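A morning at Velness, where the grippers let go

In December our evening class was invited to the open day at Velness, a small company which teaches machines to handle things from a home. I went with Maribel Palomino, and we stayed until lunch.

Our guide was Sumathi Kulkarni. She did not hide that they had a bad week. Their robot learns from people who work with hand tools, and it had started to open its fingers too early. It dropped 2 cups in 30 minutes, then one more over the foot of a visitor. After this they stopped the robot and went back to the table, to record the work with cups again.

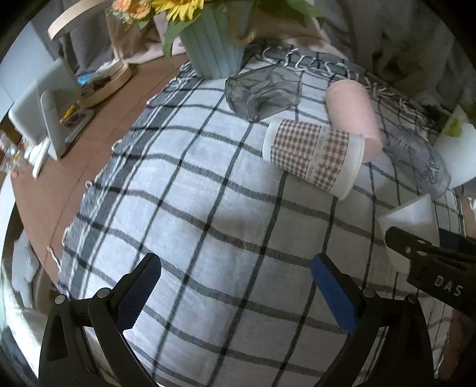 Cups and a bottle on the plaid cloth, with flowers.
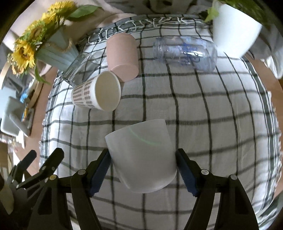
Marina Sarantis asked if the fault was maybe in the motor and not in the lessons. She had seen the same at Sindier – there a loose cable was guilty, and they lost 50 recordings before they looked at it.

Sumathi wrote this down. The cable was checked once, she told us, but only with the arm at rest.

The robot itself stood behind a rope with its power off, so we could not see it move. The coffee was good. For the bus, take the stop behind the building, the front one is closed.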